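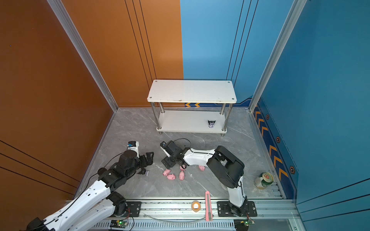
Raltine will bring two-arm robot cells into the returns room at its Sotstead warehouse in November, the company said on Thursday. The 40 people who sort returned goods by hand will keep their jobs and their hours. Small items, such as the pink toy pigs between the two grippers, will go to the arms first. Staff will check damaged goods and handle refunds.

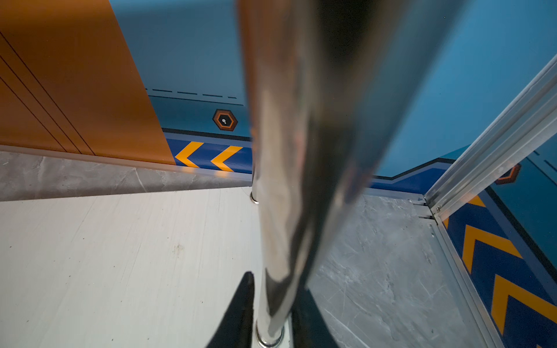
Training starts in the fall and is paid. "My wrists will be glad of it," said Flora Cruickshank, a sorter on the early shift. The room takes in about 2,000 items a day.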